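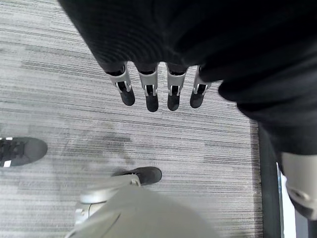 yunaryu: Okay, so I finally tried cold brewing in the fridge overnight (15 hours!) and wow, so smooth. Am I never going back to hot coffee??

cleiton_m: 15 is too long. I stop at 10 or it tastes like bark.

yunaryu: Bark, lol. Mine was sweet! Coarse grind though.

baltasar204: Depends on the beans. My Itura dark roast goes muddy fast.

cleiton_m: Still say 10.

Last updated: June 9, 2023
Print this page | E-mail this thread

Related threads:
Paper filter or mesh?
Cleaning a Drikeo grinder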